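신년호 소식 (2018-01-03)

수입 주류 쪽 근황, 급하게 정리합니다

연말 마감이 겹쳐서 이번 호는 짧게 갑니다. 원래 특집으로 잡아둔 셰리 캐스크 이야기는 다음 호로 미뤘습니다. 기다리신 분들께 죄송. 대신 메일로 제일 많이 물어보신 것부터.

Nerkora 진, 들어오나 안 들어오나

들어옵니다. 다만 물량이 적습니다. 첫 선적분 2000병, 그중 상당수가 이미 호텔과 바 쪽으로 배정이 끝났다고 수입사에서 연락이 왔습니다. 소매로 풀리는 건 4월로 보시면 됩니다. 라벨 한글 표시 문제로 한 번 반려됐고, 다시 넣어서 통과. 병 모양이 바뀐다는 소문은 확인해 보니 사실이 아니었습니다. 마개만 바뀝니다. 코르크에서 스크루캡으로. 아쉽다는 분들 계시겠지만 진은 눕혀 보관하는 술도 아니고, 저는 찬성입니다.

맛은 작년 시음회 때랑 같은 배합이라고 합니다. 주니퍼 강하고 뒤에 후추. 토닉은 단맛 적은 걸로 쓰세요. 얼음 크게, 레몬 껍질은 짜지 말고 그냥 문질러서 넣는 게 낫더군요. 개인 취향입니다.

Hamis 증류소 가격 인상

블렌디드 라인 전 품목이 오릅니다. 인상률은 거래처마다 조금씩 달라서 여기에 숫자로 못 적겠습니다. 싱글몰트는 이번엔 제외. 보리 값하고 운임 때문이라는데, 사실 작년에 올릴 걸 참았다가 지금 올리는 거라는 얘기가 더 많이 들립니다. 창고에 재고 있는 가게는 구정 전까지 옛날 가격으로 팔 수도 있으니 단골집에 한번 물어보세요. 전화로 물어보면 대답 안 해주는 데가 많아요. 직접 가시길.

업소 쪽 회원님들은 발주서 양식이 바뀌었으니 꼭 새 양식으로 넣어 주세요. 옛날 양식으로 보낸 건 자동으로 반송됩니다. 저희도 한 번 당했습니다. 그것도 크리스마스 직전에. 박스 단위 기재하는 칸이 맨 아래로 내려갔고, 배송 희망일은 이제 따로 안 받습니다.

시음회 후기 조금

지난달 모임은 자리가 31석이었는데 전부 찼습니다. 대기하셨다가 못 오신 분들, 다음 번에 우선으로 넣어 드릴께요. 메일 답장에 "대기"라고만 써 주시면 됩니다.

순서는 가벼운 것부터 피트 센 것까지. 반응이 제일 갈린 건 역시 Susix의 럼 피니시였습니다. 바나나 향이 좋다, 너무 달다, 반반. 저는 첫 잔은 좋았는데 두번째 잔은 손이 안 갔습니다. 물 몇 방울 넣으니까 단맛이 좀 눌리고 오크가 올라와서 오히려 그쪽이 나았고요. 잔은 작은 튤립형으로 통일했는데 향 맡기 불편하다는 의견이 있어서 다음엔 좀 큰 걸로 바꿔볼 생각입니다.

안주는 따로 준비 안 하고 각자 가져오기로 했더니 훈제 치즈가 너무 많이 겹쳤습니다. 다음엔 미리 댓글로 적어 주세요. 짠 과자도 괜찮고 견과류도 환영. 초콜릿은 카카오 높은 걸로. 매운 건 빼주세요, 혀가 마비되면 뒤에 나오는 술이 다 똑같아집니다.

집에서 따라 해보실 분들을 위해 메모 몇 줄. 한 번에 3종 이상은 권하지 않습니다. 중간에 물 꼭 드시고. 첫 잔은 빈속에 하지 마시고. 노트는 마시면서 바로 적어야지 다음날 적으면 전부 "부드럽다"가 됩니다. 제 노트가 그렇습니다.

Pringle 창고 이전 안내

공동구매 물건 찾으시던 Pringle 창고가 옮깁니다. 지금 자리에서 걸어서 금방인 뒷골목 건물 1층이고, 간판은 아직 없습니다. 이전하는 동안은 수령이 안 되니까 급한 분은 택배 말고 (주류라 택배 안 됩니다, 매번 물어보시는데 안 됩니다) 이전 끝나고 오세요. 신분증 지참. 대리 수령도 본인 신분증 사본으로는 이제 안 받아준다고 합니다.

주차는 여전히 어렵습니다. 대중교통 이용하시고, 시음하고 차 가져가는 분은 당연히 없으시겠지만 한 번 더 적습니다.

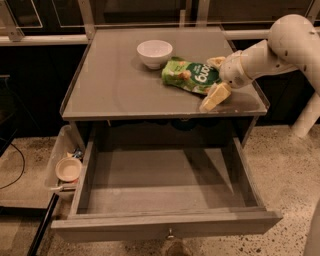
회색 상판 위 흰 그릇과 초록색 과자 봉지
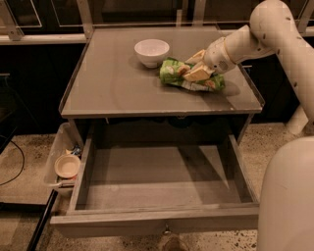 보관료 얘기도 해야 하는데, 창고에서 4주 넘게 안 찾아가신 물건은 이제 보관료가 붙습니다. 작년까지는 그냥 봐줬는데 자리가 없다고 하네요. 본인 물건 있는지 모르겠는 분은 메일 주세요, 명단 확인해서 답 드립니다. 답장이 좀 늦을 수 있음.

그리고 빈 병 달라고 하신 분들, 모임 끝나고 남은 빈 병은 이미 다 나갔습니다. 다음 모임때 먼저 말씀하신 순서로 드릴게요. 상자는 안 드립니다, 공동구매 포장할 때 다시 써야 돼서요.

다음 호는 셰리 캐스크 특집, 그리고 독립병입 라벨 읽는 법. 라벨 사진 보내 주실 분 계속 받습니다. 앞면 뒷면 둘 다요. 뒷면에 병입 번호가 있는 경우가 많아서 앞면만 보내시면 제가 다시 여쭤보게 됩니다. 흐릿해도 글씨만 읽히면 됩니다.

회비 입금하실 때 이름 뒤에 "신년" 붙여 주세요. 안 붙이면 작년 거랑 섞입니다.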